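Maltix is a hand-held gripper kit sold by Stutex for recording manual tasks as training data for robot arms. The kit is worn on both hands and is used without a robot present. It was designed by Yung-ching Lam and replaced an earlier single-handed model, the Fang, which was withdrawn from sale in March of the following year.

Design

The standard kit has 2 grippers, one for each hand, with a strap that goes over the back of the hand. The fingers are opened and closed by the wearer's own fingers through a short linkage. Each gripper carries a camera that looks along the fingers, and a marker plate on top allows its position to be tracked. Power and data run through one cable at the wrist.

The fingers are sold as a spare part and can be changed with a hex key. Each gripper weighs 1470 grams with its camera fitted, and this has been the most common complaint from buyers.

Use

A recording session is normally carried out at a plain table with a small number of household goods. The wearer picks up an item, moves it and puts it down, then sets the table out again for the next take. Packaged goods in cardboard boxes are often chosen for first sessions, as they keep their shape when gripped from the sides.

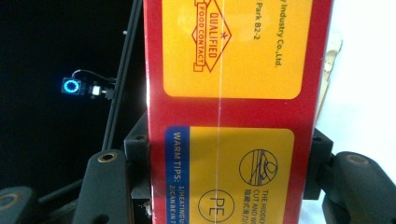

A red cardboard box held in a Maltix gripper. 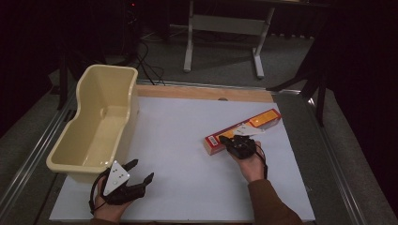
Can the kit be used by a left-handed person?

The two grippers work in the same way, so a left-handed wearer can lead with the left hand and needs no extra parts. The straps are adjusted separately on each side.

Software

Recordings are handled by Corard, a desktop program supplied with the kit. It lines up the video from both grippers with the tracking data and marks any stretch where a marker plate was lost from view. Takes can be trimmed, labelled and exported one at a time or as a batch. Version 58 added a check for dropped video before export. Corard does not control a robot, and buyers have to supply their own software for that stage.

Sale and reception

Maltix went on sale on 9 December 2020 at a price of 2826 euros, with Corard included. Early buyers were mostly university laboratories. Reviews praised the quick set-up and the clear view of the fingertips. Several found the wrist cable stiff, and a softer one was later offered as a free replacement. Hire by the week is also available, but only for the complete kit.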